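Hindham Guest Rooms - Frequently Asked Questions

Last updated 6th February

When can I check in?
Rooms are ready from 3 in the afternoon. If you get here early you can leave your bags in the front office and walk into Gollcombe, where there is a bakery and a small park.

How do I get in?
We send a door code by text on the morning you arrive. The code works for the street door and for your room. If it fails twice, wait a minute before trying again - the lock freezes after too many wrong tries. The office number is 503 on the hall phone.

Do you have laundry?
There is a washer and a dryer on the ground floor, open to all guests until late evening. Soap is free. For shirts and anything you would rather not tumble dry, use the folding rack in the hall closet. An iron can be borrowed from the office, but please don't iron on the table or the bed.
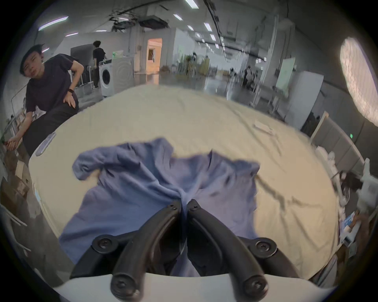
Blue shirt on the table

Can you wash things for me?
Yes, for stays of a week or longer. Leave the bag outside your door before breakfast and it will be back the next day. We don't do dry cleaning. Bassi on Prurkeck Street does, and they will pick up from our office if you call them first.

How often are sheets changed?
Once a week, and between guests of course. If you need a change sooner, tell us before noon. Extra blankets are on the closet shelf. Towels are changed every 3 days.

What size are the beds?
Rooms on the street side have one large bed. Rooms at the back have two singles, which can be pushed together if you ask when you book. We don't have cribs.
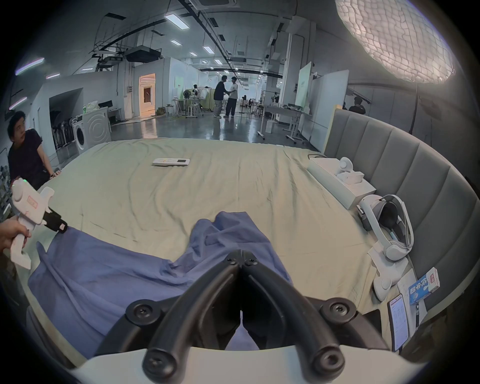 Blue cloth on one of the large beds

Is there parking?
The lot behind the building is free but small, and we can't hold a space. Street parking is free overnight. The garage at 236 Prurkeck Street takes taller vans.

Is there heating and air conditioning?
All rooms have both. Heating runs on a timer from early morning. Air conditioning is switched on in May and you control it yourself with the remote. Please turn it off when you go out. Spare batteries are at the office.

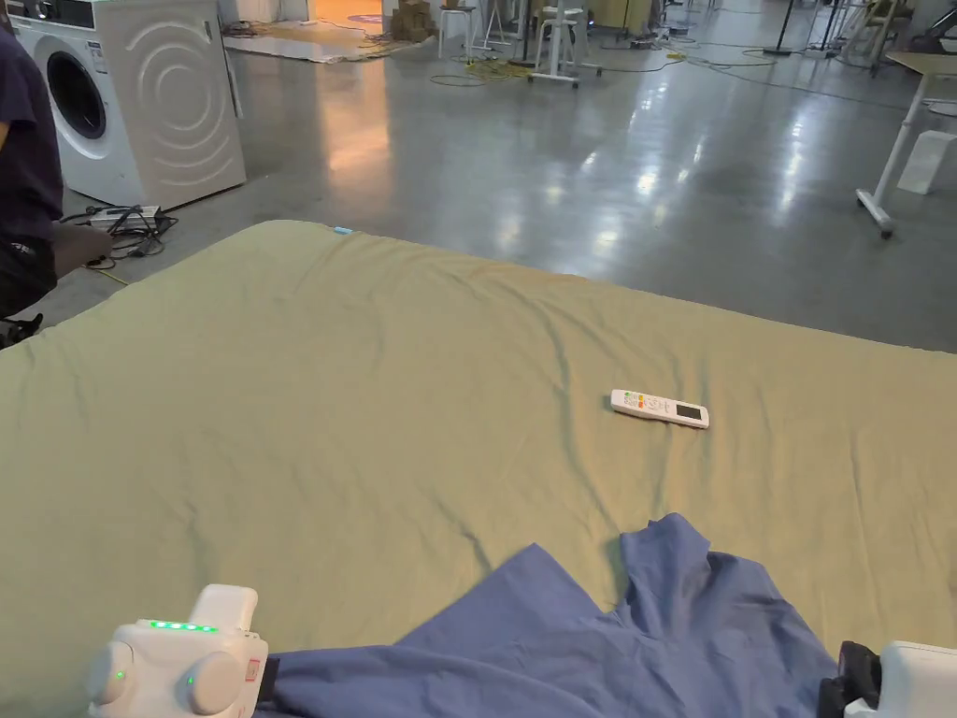
Pierina Donati writes that the cooling in the back rooms takes a while to get going on a hot afternoon, and that closing the blinds before lunch made more difference than turning the setting down. She would also like to see the timer hours for the heating posted in each room.

The hours are now on the card inside the closet door.

Can I cancel?
Up to 3 days before arrival at no charge. After that we keep the price of the first night. Changes of date are free if we have a room.

Who do I contact about a long stay?
Write to Jasper De Graaf at the office with your dates and the number of guests. Monthly stays start at 820, with water, power and internet included.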